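Rules for the Short List: How Rakcombe Rewrote Its Appointments Procedure

By Piret Ozoliņš

1 May 2021

14 shares | 3 comments 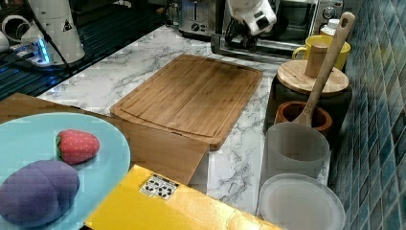
Until February, the municipality of Rakcombe filled its senior posts under a procedure that ran to a single page. The mayor proposed a name, the council held a vote, and the personnel office issued a contract. The page did not say where the name should come from. It did not require that a vacancy be advertised, and it set no limit on how long an acting head could stay in place.

The new procedure has 21 articles. It covers the heads of eight departments, the director of the Vida water utility and the two municipal seats on the board of the Tadard bus authority. It does not cover the mayor's private office, which was left out after the second reading.

The central change is the short list. Each vacancy must now be posted for 39 days. Applications go to a panel of five: two members named by the council, one by the mayor, and two drawn by lot from a register of retired public officials. The panel scores each applicant out of 50 and sends the top three names to the mayor, who must choose one of them or restart the process. A restart is allowed once.

Achilleas Katsaros, the councilor who drafted most of the text, borrowed the lot from the neighboring municipality of Sullitora, where it has been used for planning appeals. "A panel that is named entirely by elected people will give you the result the elected people had in mind," he said. "Two seats by lot is a small correction. I asked for three."

The scoring sheet took longer to settle than the panel. An early draft gave half of the points to years of service in the municipality. Spyros Pappas, who leads the opposition group, argued that this would lock in the people hired under the old page. The final sheet gives 15 points to service in any public body, 15 to formal training and 20 to a structured interview. Family ties to a sitting councilor must be declared, but they carry no penalty. A member of the panel with such a tie to an applicant has to step down for that vacancy.

Pappas voted against the text in the end. His objection is to Article 17, under which the scores stay closed until the contract is signed. An applicant who wants to challenge the result then has to contest a signed contract, a slower matter than contesting a list.

Michalis Gavalas, the municipal secretary, regards the closed scores as a practical point. Applicants often hold jobs elsewhere, he said, and early publication would reduce the number who apply. He expects the first full test at the Vida utility, where Grigoris Economou has served as acting director under the old rules. Economou is free to apply. His time in the acting role counts as service, a detail that was debated twice and left unchanged.

The register of retired officials is still open for entries at the municipal office. The procedure requires a minimum number of names before the first lot can be drawn, and until that number is reached the Vida vacancy cannot be posted.

3 comments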